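Kitchen notes, Cendgate Residents' Newsletter

The soup swap returns in August, after last year's effort produced 28 tubs of pumpkin and 2 of anything else. Agustina Mansilla has asked, with great restraint, that someone consider lentils. Label your tub with the flavour and any nuts — "soup" was not the helpful label its author imagined. Drop-off is at unit 304, and please knock first.
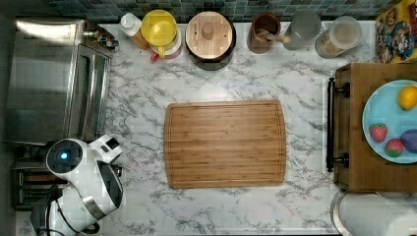
How big should each tub be?
One litre, with a lid that fits the tub it came with.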